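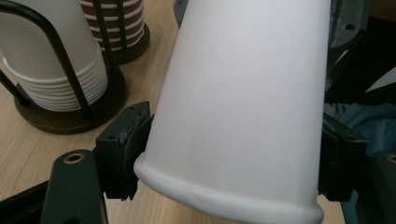 A plain white paper cup, base uppermost, with stacked cups in a black wire dispenser behind it.

Paper cup

A paper cup is a disposable drinking vessel made from paperboard, usually lined or coated so that the drink stays on the inside for at least as long as it takes to finish it. It is found in offices, church halls, clinics, train stations and the footwells of cars. Related articles: Cup dispenser, Lid (beverage), Tea urn.

Form and construction

The ordinary paper cup is a truncated cone, wider at the mouth than at the foot. It is made from three things: a fan-shaped piece of board for the wall, a disc for the base, and a lining on the inner face. The wall is wrapped around a form and sealed along a side seam. The disc is set a little way up inside the narrow end and the wall is folded under to grip it, leaving the shallow recess on the underside in which dishwater collects when somebody tries to wash one.

The rim is the most carefully made part. The top edge of the wall is curled outward on itself into a bead, which stiffens the mouth, gives a lid something to clip to and spares the drinker a raw paper edge on the lip. The bead will flatten under a firm grip and seldom recovers completely. A cup with a spoiled bead may still be drunk from, though a lid fitted to it should be regarded as decorative.

Older cups were waxed. Wax served well enough for cold drinks but softened with hot ones and had a way of joining in with the flavour. Plastic linings largely took over, and plant-based and water-based coatings are now sold beside them. The lining is the reason a used cup can't always go in with the newspapers, a point on which the signs above office bins are rarely in agreement.

Nesting

The taper that makes the cup stable in the hand also allows it to nest. Each cup drops into the next until the beads meet, so that a column of them shows only a run of closely spaced rims. The gap between one rim and the next is known in the trade as the stacking height, and it decides how many cups go in a sleeve and how many sleeves in a carton.

Nesting has one well-known fault. Cups that have been pushed together tightly, or stored somewhere humid, will come away in twos and threes. The drinker either peels them apart with a thumbnail or gives up and has a double-walled cup, an outcome some people arrive at on purpose. Hatsue Yokoyama's survey of tea rooms, The Borrowed Cup, records 1483 cups taken from open stacks, of which 819 left the stack alone. The rest had company. Yokoyama attributes most of it to haste and the remainder to damp.

Dispensers and holders

Loose stacks fall over. The usual remedies are the tube, the tray and the wire rack.

Tube dispensers are fixed to a wall or the side of a water cooler and let the cups down mouth first or base first, depending on the maker. They are tidy and keep the dust off, and they jam. Trays hold several short stacks side by side and are favoured by caterers, who dislike waiting.

The wire rack stands on the bench and holds its column of cups inside a cage of bent metal rod. Cups may be kept in it upside down, with the bases up and the rims near the bottom, which keeps dust out of them and means that the first part handled is the base. Stored the other way, the first part handled is the rim, by everybody, all day.

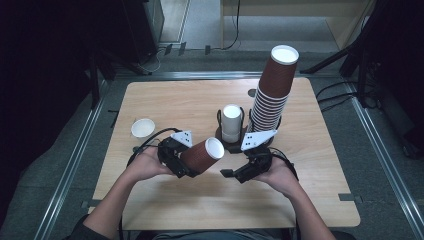 Separate holders are generally preferred where more than one kind of cup is on offer, as mixing sizes in a single column ends badly. A small cup dropped into a large one goes down further than intended and has to be shaken out. The Pangilinan rack, sold to canteens with either 2 or 3 columns, dealt with this by giving each column its own collar. The rival Jostden model had one collar for all and a leaflet explaining how to bend it.

Colour and pattern

White is the commonest finish and shows every crease, speck and coffee ring. Brown became popular once customers began to associate it with virtue, although the colour of the outside tells the drinker very little about the lining. Horizontal stripes, usually in some pairing of brown and white, hide handling marks well and date slowly. Full-wrap printing is used by chains, by zoos and for children's parties.

Mostafa Lahlou, in a short and fairly bad-tempered essay on canteen ware, argued that the plain white cup is the only one which "makes no claim about the drink". He was writing after a week of tea from the Vonanano kiosks, whose cups at the time promised an awakening.

Use and reuse

A paper cup is meant to be used once. In practice it goes on to hold pens, screws, paint water, seedlings and loose change. Seedlings do quite well if a hole is made in the base, although the side seam tends to open after several waterings and the whole thing should be stood on a saucer. Paint water is less successful overnight.

Reusable mugs have displaced the paper cup in many workplaces, at least until the mugs need washing. The Dititz offices withdrew paper cups in May and had brought them back by July 2021, this time in a locked cupboard with a sign-out sheet. The sheet ran to 33 names before the pen went missing.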